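## 3. Gathering the Demonstrations

I'll be upfront that this part of the project ate most of our time. The learning code was mostly borrowed and mostly fine. Getting enough good examples into it was a different story, and I want to go through how we did it in some detail, since the papers I leaned on when I started skip over this part in a paragraph.

Everything in this section was recorded in simulation. We call our setup Pinby (it began as a folder name and stuck), and a person drives the arm in it with a hand controller while watching the view from the wrist. I drove half of the sessions and Radomir Leka drove the rest. We have pretty different styles! I creep up on a part and fuss over the last little bit, and Radomir swings in from wherever he happens to be and closes. At first I wanted to throw out one style or the other so the data would be tidy. We kept both, and Section 5 gets into what that did to the trained policy.

Each demonstration starts with the part dropped at a random spot and angle on the work surface, fingers open. The driver lines up, closes, lifts, and holds still until the recorder stops. If the part slipped we let the driver try again inside the same recording, as long as the second try came right after the first. Those messy recordings turned out to be some of my favorites, and I fought to keep them in (Stojanović's group tossed theirs, and I still think that was a mistake).

We ended up with 100 demonstrations that I was willing to train on. Of those, 63 were clean on the first grasp and the others had at least one retry. We also set aside 24 that we never trained on, so we'd have something to check against. My first batch, from December, isn't in either pile. I had the controller gain set way too high and the arm jerked around like it had hiccups.

The part itself went through a few versions. We started with a plain block, and the policy got good at it so quickly that we learned almost nothing. The shape we settled on, which we call the Nudano part, has a narrow shaft on a wider base, so the angle of approach really matters. You can take it by the shaft or by the base, and a driver has to pick one early and stick with it. Figure 2 is a view over the gripper fingers with the part on the surface, with neither finger touching it.

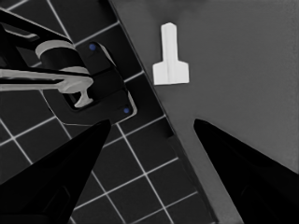
**Figure 2.** The white T-shaped part on the gray work surface, between and beyond the open fingers.

The picking-early business gave us more trouble than I expected. If I went for the shaft and Radomir went for the base from nearly the same starting pose, the policy would sometimes split the difference and head for the spot where the two meet, and that's a lousy place to grab. We tried two fixes. The first was a house rule: shaft only, unless the shaft points away from the arm's easy side. The second was to tag every recording with the grasp we meant to make and feed the tag in during training. The rule was easy to follow and the tags were a pain, but the tags let us keep the recordings we'd already made, so we went with those.

One more thing on labeling. I wrote down the intended grasp before each run, on paper, and typed it in afterward. Radomir used a button on the controller and forgot it a fair bit, so we went back through his recordings together and filled in the gaps by watching which way he turned the wrist. Where we couldn't agree, we dropped the recording. The raw files and the tag sheet are stored with the Grulteck training configs, under the same run names used in the tables in Section 4.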